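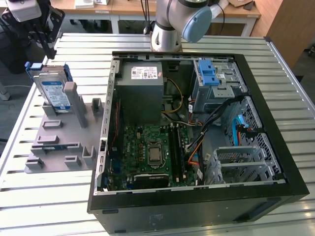

Por Brândușa Cârstea, Prurance
Druvville, 4 de junio de 2023

Prurance amplía su servicio de desmontaje de ordenadores de sobremesa

Prurance abrirá en noviembre una segunda línea de desmontaje en su taller de Druvville, dedicada a ordenadores de sobremesa retirados de oficinas y centros de enseñanza. La empresa desmontó 2277 equipos el año pasado.

Cada torre se tumba en la mesa y se abre por el lateral. Fuente de alimentación, módulos de memoria, procesador y tarjeta gráfica se clasifican por separado - también las piezas pequeñas de plástico, como los cierres y los soportes de las unidades.
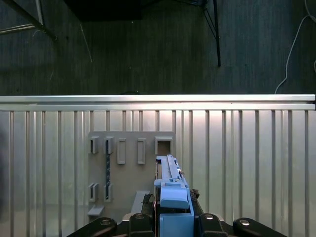

Las piezas en buen estado se guardan como recambio y el resto se entrega a Nirkell para su reciclaje. El primer pedido de la nueva línea, de 576 equipos, procede de Hájek.

"Los plásticos de color también se aprovechan", explica Orhun Toprak, responsable del taller.

Contacto de prensa: Tove Ragnarsson, Prurance.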